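# 手挽きコーヒーミル「Garnby 1205」をしばらく使ってみた感想

朝のコーヒーくらいは自分で挽きたい!と思い立って、ついに手挽きミルを買い替えました。
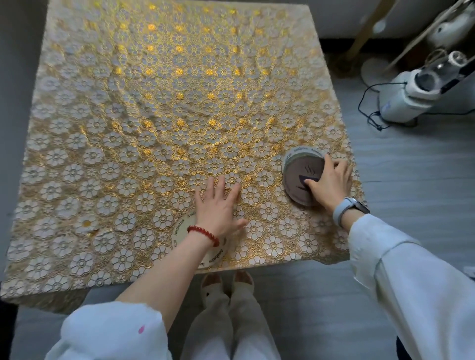
*わが家のテーブルクロス。金地に白い花柄です。*

買ったのはGarnbyの1205というモデルです。前に使っていたのはSegersの小さいミルで、見た目がかわいくて気に入っていたんですが、とにかく挽くのに時間がかかる。しかも最後のほうになるとハンドルの付け根がカクカクしてきて、挽き終わるころには飲む前からちょっと疲れている、という状態でした。それでも何年も使っていたんだから、我ながら我慢強いというか、面倒くさがりというか。

Urkentという雑貨屋さんに展示品があって、空のままですがハンドルを回させてもらえたのが決め手でした。ネットの写真だと正直どのミルも同じに見えるんですよね(筒にハンドルがついてるだけだし)。でも回してみると全然違う。軸がぶれなくて、すーっと回る。その場では一度帰って、翌週やっぱり買いに行きました。

## まず、重いです

手に取って最初に思ったのが「重っ!」でした。豆を入れない状態で900グラム。キッチンスケールに載せて確かめました。Segersの軽さに慣れていた私には、なかなかの存在感です。

ただ、この重さのおかげで、テーブルに置いて挽くときはどっしり安定します。胴を片手で押さえて、もう片方の手でハンドルを回すだけ。底に滑り止めのゴムが貼ってあるので、木の天板に直置きならほぼ動きません。つるつるした布の上だと少し回りやすいので、私は下に乾いたふきんを一枚敷いています。

逆に、外に持っていく人にはおすすめしません。一度だけ公園に持って行きましたが、水筒とミルでバッグの肩ひもが食い込んで、帰り道はずっと左右の肩を交代させていました。アウトドア用なら素直に軽いものを選んだほうがいいと思います。

## 挽き心地

ここは文句なしに好きです!浅煎りの硬い豆でも引っかかりが少なくて、ゴリゴリというよりシャリシャリという感じ。音もわりと低めで、早朝に台所で挽いても隣の部屋の家族は起きてきません(もともと何をしても起きない家族なので、あまり参考にならないかも)。

ホッパーに入る豆は最大50グラム。マグで何杯か分をまとめて挽けるので、来客のときに助かります。とはいえ満杯にすると、最初のひと回しがさすがに重たい。蓋も閉めにくくなって、縁の豆がぴょんと飛び出したりします。普段は半分くらいまでにしておくのが気楽です。

いつも飲んでいるのはVaniaの深煎りブレンドで、これをペーパードリップ用の中挽きにしています。Segersのときは細かい粉がかなり混ざっていて、フィルターの底に泥みたいな層ができ、最後のほうがなかなか落ちてくれませんでした。Garnbyにしてからは、お湯の落ち方がそろってきた気がします。味もちょっとすっきりしたような。同じ豆なのに、後味のえぐみが減ったのはうれしかったです。

フレンチプレス用の粗挽きも試しました。こちらはまあまあ。よく見ると大きい粒と小さい粒が混ざっているし、カップの底にも粉が残ります。プレスで飲むのがメインという人は、もう少し上の価格帯も見てみてください。エスプレッソは道具を持っていないので試せていません、すみません。

## 挽き目の調整がややこしい

不満を書くならここです。調整ダイヤルが刃の裏側にあって、粉受けを外し、ひっくり返して、カチカチ回す方式。カチカチの手応えはしっかりしているのに、目盛りに数字がないんです!いま自分がどこにいるのかわからない。いちばん締まるところまで回して、そこから戻しながらクリックを数えるしかなくて、途中で宅配のチャイムが鳴ったら最初からやり直しです。

結局、ダイヤルの縁に油性ペンで小さく印をつけました。ドリップ用の位置だけわかれば私には十分です。見た目はちょっと残念だけど、裏側なので気になりません。説明書も字が細かくて、図が白黒で、どちらが「粗い」方向なのか二回読んでもよくわからず……。右に回すと細かく、左に回すと粗くなります。買った人のためにここに書いておきますね。

## お手入れ

分解は簡単で、工具なしでばらせます。金属の部分も水洗いは避けてくださいとのことなので、ブラシで粉を払って終わり。付属のブラシは毛が硬すぎて、隙間の粉をはじき飛ばすだけだったので早々に引退しました。代わりにUrkentで2506円の掃除セットを買ったんですが、こちらは毛がやわらかくて快適です。ブラシとゴムのぽんぷ(空気をシュッと出すやつ)と布が入ってこの値段、高いと思うかどうかは人それぞれかな。家に使っていない化粧筆があれば、たぶんそれでもいけます。

冬場は静電気で粉受けの内側に粉がびっしり張りつきます。挽く前に、スプーンの柄をちょっと濡らして豆をひと混ぜするとだいぶましになります。濡らしすぎは禁物で、本当に一滴くらい。あと、粉受けの蓋がねじ式なので、斜めに入ったまま無理に締めると固まって開かなくなります。これは一度やりました。輪ゴムを巻いて回したら開きました。

## どんな人に向いているか

毎日家でドリップする人で、置き場所が決まっているなら、かなり満足できると思います。私は棚にしまうのをやめて、電気ポットの横に出しっぱなしにしています。艶消しの黒い胴が案外ほこりを目立たせるので、気がついたら拭くくらい。

粗さを毎回変えたい人、今日はドリップで明日はプレスで、という人にはダイヤルが面倒かもしれません。手首が弱い人も、できればお店で重さを試してからにしてください。ハンドルのつまみは丸い木製で、私の手にはちょうどいいサイズでしたが、手の大きい家族は少し小さいと言っていました。

点数をつけるなら5点満点で4点。マイナス1点は目盛りのぶんです。次の型で数字をつけてくれたら買い替えるかと聞かれると、うーん、油性ペンの印で困っていないので、このまま使うと思います。いまはVaniaの浅煎りが一袋開けたてで、挽き目を一段細かくするかどうか迷っているところです。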